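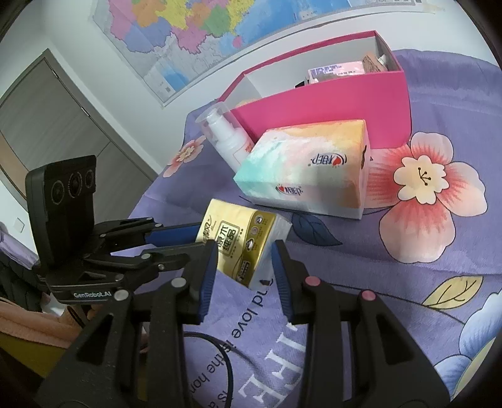 Pocket tissues

Pocket tissues, also called handy packs, tissue packets or, in older British speech, paper hankies, are small bundles of folded paper handkerchiefs sealed in a thin plastic wrapper and meant to be carried about the person. They are close relations of the boxed facial tissue and of the larger soft pack, and in many homes all these kinds are kept side by side, the big one staying by the bed or on the table and the little ones wandering off in coats, school bags and the door pockets of cars. The article deals with the packs themselves, their wrappers and the ordinary habits that have grown up around them.

Origins

The cloth handkerchief is very old, and for most of its life it did everything that the paper tissue does now, with the considerable drawback that somebody had to boil it. Soft paper was folded for wiping the face in Japan centuries before the modern product, and a supply of such paper tucked into the clothing was a perfectly usual thing for a well-dressed person to have. The disposable tissue as most people would recognise it dates from the 1920s, when soft sheets were sold in the first place for taking off cold cream. Customers soon found that they were just as good for a cold in the nose, and the paper handkerchief was on sale in its own right before the end of the decade.

The small wrapped packet followed from the plain fact that a cardboard box does not go into a pocket. Early packets were of paper or cellophane, and they had a way of coming undone and leaving their contents among the keys and the bus tickets. Plastic film, and later the little resealable flap, did a great deal to make the packet a thing one could rely on. In the memoir of the shopkeeper Christos Rallis, whose family kept a kiosk beside the ferry landing at Prallville, the arrival of the sticky flap is remembered with real affection, for until then he had been asked every winter to exchange packets that had opened themselves in the wet.

Sizes and shapes

There is no single agreed size, though most pocket packs fall into one of two families. The standard pack is a flat oblong holding a stack of tissues folded several times over. The mini pack is shorter and rather plumper, with the tissues folded once more so that the whole thing sits comfortably in the palm, and it is this one that tends to be favoured for small handbags and children's coats.

The soft pack is the next step up. It holds interleaved facial tissues just as a box does, each sheet drawing up the one after it, but the cardboard is done away with and the tissues are held together by a sleeve of printed film. Soft packs take up less room in a suitcase, can be squeezed into a gap on a shelf, and grow flatter and more slumped as they are used. Some households cannot abide the slumping and put the pack inside a box or a fabric cover, from which it is dispensed quite as neatly as if it had been boxed all along.

Paper and plies

A tissue is made up of very thin layers called plies. Two plies are common in boxed tissues, while pocket handkerchiefs usually have three or four, as they are expected to stand up to a good deal more. The plies are pressed together lightly along the edges, and anyone who has pulled a tissue apart out of boredom in a waiting room will know how easily they separate.

The fibre may be new wood pulp, recycled paper, bamboo or a mixture. Chinese wrappers often make a point of the first of these, and the phrase 原木纯品, which may be put loosely into English as "pure product of natural wood", appears in large characters on the fronts of some packs. It is shown on the small pale yellow packet in the first picture, beside the calligraphic mark of the brand. Lotion, menthol and scent are added to some tissues as well. Opinions on scented tissues are strongly held, and people with sensitive skin are generally happier with plain ones.

Wrappers and decoration

For such a humble article the pocket tissue is very prettily dressed. The wrapper is printed before the tissues are put in, and the design may run right over the edges and across the seam. A few families of pattern come up again and again.

Plain fronts with a metallic band. A pale ground carries the name of the maker, and a gold or silver stripe holds small icons.

Washes of colour. Mint, pink and orange are blended softly into one another in the manner of watercolour. The style is popular for large soft packs, which have plenty of surface to show it off.

Flowers. Sprigs, daisies and big blowsy roses are all found, and flowered packs sell the whole year round.

Cartoon figures. Animals and other characters are chosen with children in mind, although a great many grown-ups buy them too.

The collecting of wrappers is a modest hobby with a friendly following. The best-known private collection in Prallville is that of Chrysoula Mavromatis, who keeps 3039 flattened wrappers in albums, sorted by colour. Her sister Kyriaki Mavromatis prefers her packets full and will not have one opened until it has been photographed from both sides. Between them they wrote the booklet Small Paper Things, which remains a pleasant introduction to the subject and contains a long and rather heated chapter on the correct way to flatten a seam.

Opening and use

The usual pocket pack has a perforated opening on one face with an adhesive tab laid over it. The tab should be lifted slowly from its loose end and the first tissue eased out by the middle fold, where it is strongest. Pulling at a corner nearly always brings out two. A full pack grips its contents rather tightly, and it helps to bend it gently back and forth once or twice before drawing the first sheet. The tab is then pressed down again with the thumb, and will keep its stick for longer if crumbs and fluff are kept off it.

A large soft pack is opened along a slit in the top. The opening is best torn from one end to the other in a single go, as a half-torn slit shreds the sheets on their way through. When the pack runs low the remaining tissues can slide to one side, and a hand pressed on the film while the other hand pulls will put this right.

In the home

Tissues are things of the bedside and the dressing table above all. They keep company there with pump bottles, gift boxes and the odd keyring, and as they are needed most by people who are half asleep or have cream on their hands, they are put wherever the arm will fall. Pocket packs are often bought in a large outer bag and decanted into a drawer or basket, from which the family helps itself on the way out.

The designer Hafþór Blöndal, in his essay on bedroom surfaces, recommended that the small packs be kept lying flat and next to the large one, so that the hand going out for a tissue to use in bed should find the one and the hand packing a bag in the morning should find the other. He admitted that in his own house the two were always in a heap.

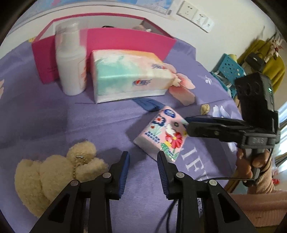

Carrying and travel

Packs carried loose in a bag suffer chiefly from keys, pens and leaking bottles. A cloth tissue case, stitched with a slit down the middle, protects the wrapper well and is a favourite first project for people learning to sew. The Follico case, designed by Thodoris Spanos, has a second pocket behind for used tissues, a feature which divided its buyers sharply when the case was brought out in a run of 500.

For journeys, one or two pocket packs in the coat and a soft pack in the luggage will see most people through. In places where public lavatories do not supply paper, a pocket pack is very much a necessity, and it is sensible to have one in hand before joining the queue.

Storage and disposal

Unopened packs keep for years in a dry cupboard. Damp is their great enemy, for the tissues swell and cling together and do not recover when dried, and strong-smelling neighbours such as soap or mothballs will pass their scent through the film in time.

Used tissues go in the general waste, or in a compost heap if they are plain and have only been used for something harmless. They should not be put down the lavatory. A facial tissue is made to hold together when wet, which toilet paper is not, and it can block a drain with very little encouragement. The empty wrapper is soft plastic and is accepted for recycling only where films are collected separately.

See also

Handkerchief
Facial tissue
Paper napkin
Wet wipe
Tissue box cover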